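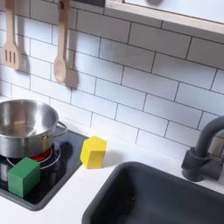 Play kitchen, cooktop end. Pot on the burner, green cube and yellow hex block next to it.

February 4, 2019

Went over the Plutska kitchen this morning before doing anything else to it. Notes so Duyên doesn't have to repeat it.

Hood: a bit of side play where it meets the wall. Took out both screws, put a washer behind each, put them back. Much stiffer now. Knobs turn freely, no need to touch them.

Utensil hooks: the spoon hook had worked its way partly out. Pulled it, filled the hole with a sliver of matchstick and wood glue, screwed it back in. Let it sit 50 minutes before hanging the spoon. Slotted spatula hook is fine.

Tile panel: wiped with dish soap and warm water. Do not use the Savov spray on it again, it left a haze on the test piece and took a lot of rubbing to get off. Same goes for the black cooktop.

Counter: one dull patch near the front edge. Tried the Tosh pad on it, very light pressure, then 3000 grit wet. Better, not perfect. Leaving it.

Wooden blocks: sanded the corners of the cube a little more. The hex block stands up well on its end and doesn't rock on the counter, so the base was cut square enough. Paint from the Flilia tin, batch 2123. There's still plenty in the tin, lid is tapped down properly this time.

Microwave: door handle good. Checked the fit of the cubby shelf around it and there's enough clearance to slide it out from the front. Put it back in.
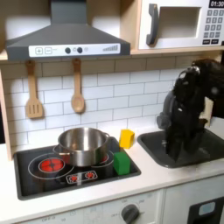 Hood, microwave and shelf.

Ruaridh Leckie wrote under this entry that he would still swap the hood screws for longer ones, as the washers will only hold until the panel behind starts to crush, and that he has had the same hook come out before with matchstick and glue. He wants to use a proper dowel plug.

Fine by me. Longer screws are on the order, part 279. Will do the hood and the hook together when they come, and look at the counter patch again in April.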